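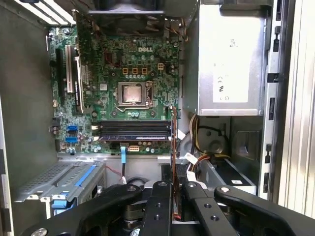

Arm on the teardown bench, who gets the count?

Posted by Erlinda Javier

I work at Jiltia, desktop refurb and recycling, the Gudent shed. Since September we've had an arm on one of the benches pulling the memory out of towers. My job has changed and my pay slip hasn't caught up, so I'm asking if anyone else has been through it. We used to do a whole tower each, lid to bare case. Now I open it, get it to the stage where the processor is sitting there bare with the cooler off and the memory's still in the slots, and slide it under the arm. Then I wait. Then I do drives, cables, board, power supply, same as before. Dells mostly.

Trouble is the bonus. It's paid per finished tower and the floor figure is 144 a week. On my own I'd clear that by a mile. With the arm I'm tied to its pace, and if it stops because a clip on the end of a slot hasn't opened or a cable's flopped over the sticks, I'm the one who fixes it and the minutes come off my count. Other bench, no arm, best week was 251. Same rate, same floor. You can see how thats going to go down in the lunch room.
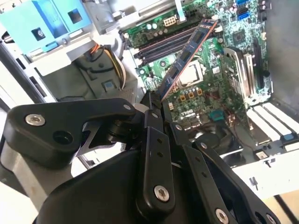 Also there's the question of damage. A stick gets a scraped edge, it goes in the reject tub, and the reject tub has my bench number on it. I asked the supervisor who owns the rejects now and got "we'll look at it". I don't hate the thing btw. My thumbs are better than they've been in years, those end clips are murder over a full shift. I just want to know:

How did your place split the count between a person and an arm on the same bench?
Is it normal to be written up as "operator" with no change of grade?
Who logs the stops?

Not in a union here, small shed. Thanks in advance

Posted by Ó Gríofa

Been there, different industry (hearing aid repairs) but same mess. Few things that worked for us.

Get the stops logged first, before you even raise money. Paper is fine. Time it stopped, what was wrong, time it went again. Ours was a clipboard on a hook. Do it for 2 weeks and don't argue with anyone while you do it. When we did that the boss could see for himself the person at that bench was doing fault clearing on top of the old job, and the talk got a lot easier. Before that it was just us whingeing.

On the count, we ended up taking that bench off the piece bonus altogether. Flat top-up, set at the average of what the person had earned over the months before the machine went in. Ask for that in writing and ask what happens when it ends, ours was a "trial" and the trial just sort of lapsed. I'd also ask for the bench to be rotated. Some liked it, some hated it, but at least the same person wasn't copping the low number every week.

Rejects: they need their own tub. Machine tub, hand tub. If they share one tub there's no way to tell and it will land on whoever is standing there. Cheap fix, a tub is a tub.

Grade, can't help. Depends what your agreement says. Look for words like "sets up", "monitors" or "clears faults" in the next grade up, if you're doing those you've got a case. Print the page and highlight it.

Oh and training. Ask who is allowed to hit reset and put a hand in there. If the answer is "you just do it" thats a safety question and it should be fixed before the pay one. We had a proper lockout sheet by the end, should of had it on day one.

Posted by kollness_survivor

just ask for a raise. if they can afford an arm they can afford you

Posted by Tessa, night shift

Don't agree with all of the above. We run a Kollness cell on boards, not towers, so take it with a grain of salt. Flat top-up was tried at ours and people who were quick lost out, they'd had a good few months coming and the average was dragged down by a slow winter. What we've got now is waiting time paid as a separate line. Every stop over 8 minutes gets logged and paid at your ordinary rate, and the floor figure drops for that week to match. Short stops you wear. It's not perfect, short stops add up, and I'd push for a lower cut-off than we got.

Also have a say in how the towers are presented. Whoever opens the case knows what trips the machine up. We were told to leave it as is and then someone from the office spent ages finding out what any of us could've told them, tuck the loose cables back first. If you're the one who works that out, put your name to it, in an email, dated.

Agree on the two tubs.

Posted by Erlinda Javier

Ta both. Started a stops sheet this arvo, already filled more lines than I expected. Tubs are sorted, supervisor said yes on the spot. Will ask re the waiting time line when the roster comes out, and I've asked for the grade descriptions, payroll says they'll dig them up.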